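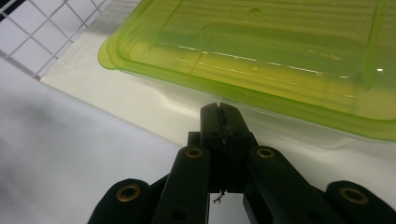 Lid handling at Vakenwood – staff questions

Will I lose my job?
No. All 88 permanent roles stay. Lidding is being automated, and those shifts move to checking, repacking and machine minding.

Will my pay change?
Your base rate stays the same. Machine minders get an allowance once they've finished the Stollance training.

Do I have to retrain?
Only if you want a minding role. The course runs in April, in paid hours.

What if I see a fault?
Press stop and tell your shift lead. You won't be marked down for lost output.

Can the system be used to time me?
No. It logs containers and stoppages, not names.

Who do I ask about rosters?
Fereshteh Shojaei, extension 3255.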